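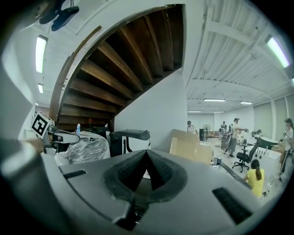

The space under a staircase is a strange piece of property. You pay rent for it like for any other square meter, but on the floor plan it has no name. In most small workplaces I have visited, it becomes the place where a thing goes when two people cannot agree where it should go.

I came to Prakum in August to write about stairs, and I stayed longer than I planned because of what was under them. The staircase is a curved one, with brown wooden treads and a white stringer that follows the bend. Upstairs are two meeting rooms. Downstairs is one long workspace with fluorescent lights and a ceiling where the beams are left to be seen. Whoever comes down in the morning sees the desks first. The dark corner under the steps they see only when they need something from it.

Halima Anozie has managed the building for 13 years. She told me that the stairs are older than the office around them. "Before us it was a furniture showroom, called Bashir," she said. "The customers wanted to walk up slowly and look down at the sofas. So the stairs make a turn. For sofas it is beautiful. For storage it is a headache."

The headache is easy to understand when you stand there with a box in your arms. Under a straight staircase you have a triangle, and a triangle can be planned. You put the tall things at the high end and the low things at the low end. Under a curved staircase the ceiling comes down and also turns, so a shelf that fits well at the front will hit a tread at the back. Mrs. Anozie has tried ready-made shelves from Mesico, and she returned them. After this she asked a carpenter, Mawar Entili, to come with her measuring tape.

Ms. Entili works alone and does mostly kitchens. She has a rule for spaces like this one, which she explained to me while she was sitting on the third step with a cup of tea. First you empty everything. Then you measure the height every 50 centimeters, along the wall and also along the outer curve, and you write the numbers on the floor with chalk. Only then you talk about furniture. "People always want to start with the drawers," she said. "I say to them, please, first the chalk."

She also does not like deep shelves. What stands in the second row is forgotten, in her experience, and what stands in the third row is bought again. For the lowest part she prefers flat boxes on wheels, with a handle of rope, so that a person can pull them out without going on the knees. The high part she would leave open, for things that are large and have a strange shape. Plastic sheeting she accepts for a short time only. It keeps the dust away, but it also hides what is inside, and after half a year everybody is afraid to unwrap it.

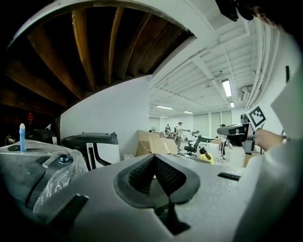 Is it worth paying a carpenter for a corner that most visitors never notice?

If you use the corner every week, Ms. Entili thinks so, but if you open it only at New Year, a curtain and a few good boxes will do the same work for much less money.

The light is another question. A ceiling can be full of lamps and the place under the steps will still be dim, as the treads keep the light for themselves. Mrs. Anozie bought a battery lamp from Bovatix and fixed it with a magnet, then it fell down, then she fixed it again with a screw. She would like a real switch at the side of the stairs. The electrician has promised to come for some 2 months now.

I asked her if she had thought about closing the whole corner with a door. She had. There was even a drawing, with white panels that continue the line of the wall. But the door would need space to open, and this space is where people pass on the way to their desks. Sliding doors do not like curves. In the end she put the drawing in a folder, and the folder is upstairs.

When I left, Ms. Entili was looking for her chalk, and Mrs. Anozie was on the phone, asking again about the switch.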